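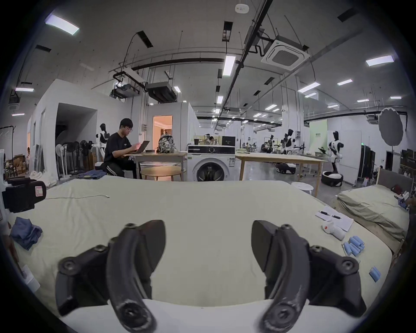 Bed station, gripper held over the sheet. Pens and foam pieces on the right.

Hi all,

Sorry for the slow answer, I've been on the floor most of October trying to get the Pinent set into some kind of shape. Quoting the bit I can help with:

> From: Ulises Arancibia
> We're planning our own cloth set for Skornel and I'd love to know how
> you lay things out. One kind of object per take, or a mix? And do you
> clear the room first, or let people get on with their day? Our last
> batch was 40 takes against a bare wall and the policy fell apart the
> minute we moved the table.

Ulises, I feel your pain — we did the bare wall thing too, back on Aliyu, and threw most of it out! These days we let people get on with it. There's a guy typing at his laptop straight across from the bed in the first picture, and he's welcome to stay there all afternoon as far as I'm concerned. Desks, fans, humanoids, the washing machine, it all goes in. I want the model to learn that the stuff on the sheet matters and the rest of the room can do what it likes.

On mixing: small things get mixed, clothes don't. For the bed we scatter whatever's handy (pens on paper, foam, a plush toy) and shuffle between takes. For clothes it's one garment at a time, with two grippers, and we start from a mess. If you start from a nicely squared shirt you only ever teach the last few moves, and those are the easy ones.
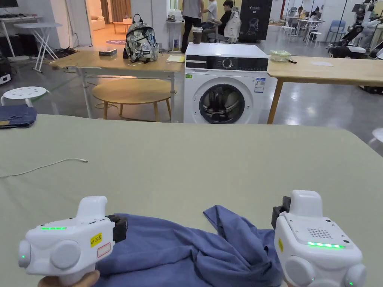

Blue garment bunched up on the green cloth, both grippers over it, green lights on.

Two things I'd do from day one. Label your kits by hand, with the side on them (the left one there says "kit 20左"), and write the kit into the take notes. We had 19 takes with left and right swapped and it took me forever to find them. And keep a few bad takes, with the slips and regrabs left in. Tistuseck's loader drops anything flagged as failed by default, so check that setting before you import!

What I still don't know is how much the table cloth color matters. Has anyone here swapped it halfway through a set? I'd love to hear how that went before I go buy more fabric.

Happy to send our take sheet to anyone who wants it, just write me off list.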